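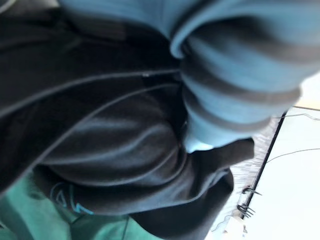 # Tustalard Bedroom Set

Supplied by Gurer for staff housing and guest residences. Listing revised 30 December 2022.

The Tustalard set furnishes one bedroom. It is issued complete to the residences at Stullum and Manzano, and separate parts may be ordered as replacements. The bed is wide enough for clothing to be laid out and folded on the cover before it is put away.

**Supplied with the set**

- Bed with wooden headboard
- White bedspread
- Checkered pillows, cream and grayish purple
- Table with wood-grain top

## Bed and bedding

The bedspread is folded back in a broad band below the pillows when the room is prepared. Residents may wash it at home with other white items. Dark garments should be washed separately. A spare bedspread is held at each residence and may be requested at the front desk. 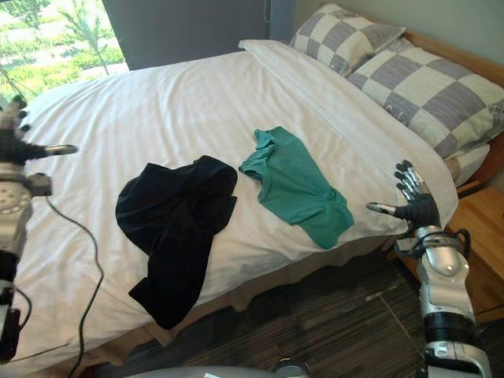 *Bed with white bedspread, checkered pillows and wooden headboard. Clothing is not included.*

## Table

The table may stand against any wall, provided that the door opens fully. Clean the top with a soft damp cloth, following the direction of the grain pattern. Scouring powder must not be used.

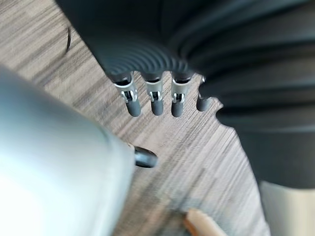 *Tabletop finish: streaked grain in taupe, grayish brown, tan and dark brown.*

## Ordering and delivery

| Item | Delivery |
|---|---|
| Complete set | 12 working days |
| Table only | 9 working days |
| Bedspread or pillows | 3 working days |

Damage found on delivery must be reported within 7 days. Orders for the summer intake close at the start of July.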